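Food Styling and Table Display, Unit 2
Course handout, Trurnthorpe Evening College
Teacher: Quang Dương

1. The cloth comes first

Before we choose any dish, we decide the cloth. A strong color will take the attention from the food, and a dark one makes the shadows disappear. For the beginner I recommend a pale color with a thin pattern. A grid is useful also for learning, as the lines show you the distance between objects and every fold becomes visible.

Iron the cloth on the reverse side and let it rest 15 minutes on the table. Small creases near the front can be pulled flat by hand.

2. Artificial fruit

Real fruit changes under lamps, so in class we practice with artificial pieces. Place the biggest piece first and turn it until its best side looks to the window. Leave some space between the pieces, and do not make a straight row. With bread the rule is different: it should stand up or lean, so that we see the broad face of the slice and its darker edge.

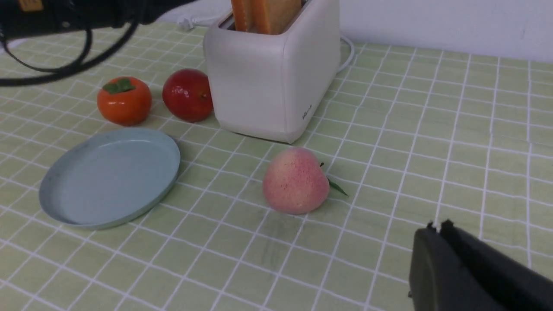 3. Homework

Make one breakfast table at home with a maximum of 13 objects, the cutlery included. Draw a plan of it from above, in pencil, and write the name of each object. Please read also page 36 of the reader, on white dishes against a white wall. Bring the plan to the next lesson.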